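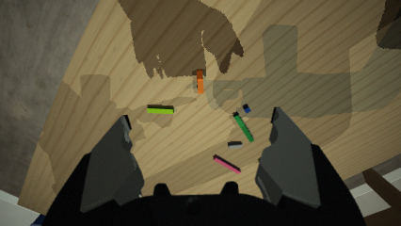

Light wood grain with shadows across it.

Times Tables at Home: Your Questions

Search this site Enter a word or topic Go

Print this page | E-mail this page to a friend

Which tables should my child know by the end of third grade?

All of them up to 10 times 10, in theory. In practice, plenty of fourth graders arrive with a firm grip on the twos, fives and tens and a vague hope about everything else. Start wherever the hope begins.

How long should we practice each day?

Five minutes. If you are both still cheerful, stop anyway. A child who quits while winning will sit down again tomorrow, and a child who has been marched through the eights until bedtime will develop a stomachache.

Do we need the Codia card set?

No. It is a nice set, and the 80 cards will last until the first one goes under the fridge. Index cards and a marker do the same job. Write the problem on the front and the answer on the back, and let your child do the writing, crooked sevens included.

My son counts on his fingers. Should I stop him?

Leave the fingers alone. Counting up by sixes is slow, and he'll get tired of it long before you do. You can speed things along by teaching him to start from a fact he knows. If 5 times 6 is 30, then 6 times 6 is one more six.

What is the hardest one?

Ask any class and you'll hear 7 times 8. Keith Marsden, who wrote our practice sheets, teaches it as "5, 6, 7, 8," meaning 56 is 7 times 8. His students remember it forever and then write it down as 65.

How do you play Plastow?

You need two players, two dice and paper. Roll both dice, multiply them, and add the answer to your score. Call out a wrong answer and the turn scores zero. First player to reach 123 wins. Parents are asked to lose now and then, convincingly.

Are timed tests a good idea?

For some kids, yes. For others they mostly measure panic. If you want to use a clock, have your child race her own last score and keep her brother out of it.

My daughter knew her nines in June and lost them by July. Is this normal?

Very. Summer does that. Go back to the finger trick or the pattern (the digits of each answer from 9 to 90 add up to nine) and they usually come back faster than they went in.

Can I just let her use a calculator?

Later, sure. She'll still want a rough idea of the answer so she can tell when she has hit the wrong key. A calculator will report that six pizzas cost $474 without raising an eyebrow.

I never learned mine. Can I still help?

Yes, and you may hold the cards with the answers facing you. Your child will suspect. Carry on.

Updated 4/27/23

Print this page | E-mail this page to a friend

Related items
Skip Counting Songs You Can Stand
Long Division Without Tears (Yours)
Printable Plastow Score Sheet
Arrays, Rows and Egg Cartons
Word Problems: Who Buys That Many Melons?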